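Gripper hand bruising or dropping grapes when stocking a tilted display crate, where do I start?

Posted by pramdale_fruitnut

Hello all, long-time reader and first-time poster, so please be kind! We run a two-armed robot at our little produce demo in Pramdale, and its whole job is to lift bunches of fruit out and settle them back into a crate under a shelf. The crate is tipped on a bit of an angle so people can see the fruit, and we've dressed everything up with vine garlands and yellow flowers (my doing, I'm rather proud of it).

Round fruit has been no bother at all. Grapes are driving me up the wall. The left hand either squeezes too hard or lets the bunch slide as the wrist turns, and it seems to get worse through the afternoon. I've recalibrated the fingers twice and swapped the glove once, and the grip was lovely for an hour or so each time before it went off again. The closing force is set to 800 in the Gurnano software, which is what it was on when we got it. I haven't touched the right arm's settings.

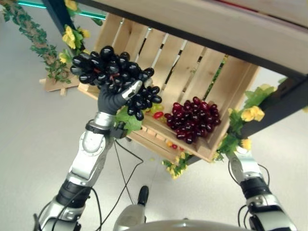

Left hand with the dark bunch, just over the crate.

Would you change the force first, or the glove, or is it something further up the arm? I'm handy enough with a hex key but I'm no programmer, and I'd rather not make it worse. Thanks so much in advance, and sorry for the essay.

sondville_arms

Welcome! Lovely setup, and I wouldn't be too hard on yourself, grapes are about the meanest thing you can ask a hand to hold. A bunch shifts its weight every time the wrist rolls, so a setting that's fine on an apple can be hopeless here.

I'd start with the force. 800 is the sort of number we use for bottles at our place in Sondville. Bring it down to 600 and slow the closing speed as well, then try the same bunch 5 times in the same spot before you change anything else. If you fiddle with two or three things between tries you'll never work out which one helped (ask me how I know!).

Next, have a good look at your thumb. If the tip on yours is bare metal colour while the fingers are gloved, the two sides of the grip won't behave the same way, and a smooth tip will skate on grape skin. A thin rubber cap over the tip made a world of difference on ours. Fit the cap first and then redo the finger zero, otherwise the hand thinks it's closed when it's still got the thickness of the rubber to go.

As for the afternoon trouble, I'd be looking at the cables down by the wrist. If there's a loop lying on the floor it can tug a little as the arm comes up, and it only takes a little. Power the arm down, support it, and clip the bundle back along the forearm with enough slack for a full turn of the wrist. Move it through by hand, if yours lets you do that with the power off, and feel for any spot where the cable goes tight. While you're in there check the screws on the wrist band, snug and no more.

Oh, and wipe the glove down. Grapes have that dusty bloom on them and it builds up on the palm over a day. A damp cloth and a proper dry at lunchtime is all we do.

gadgetgrandad

just get a suction cup, way easier

padilla_workshop

I don't think suction will get far with a bunch of grapes, there's nothing flat to seal on. I'd go along with the long answer above, and add one small thing from our Padilla bench. Keep the garlands clear of the path of the hand. We had silk leaves near a bin once and a stray one would get pinched between finger and thumb, and the hand would read it as a full grip and stop closing early. Took me ages to catch it. A few twists of florist's wire and they stay put beautifully, so you needn't lose any of your decorating.

Also try coming in lower, with the fingers under the widest part of the bunch and the thumb around the side, so the fruit is partly resting in the hand. You can get away with far less force that way.

pramdale_fruitnut

Oh you're all wonderful, thank you! I've put it down to 600 and ordered some rubber caps, and I'll do the cables tomorrow morning before we open. Will pop back and let you know how the grapes get on.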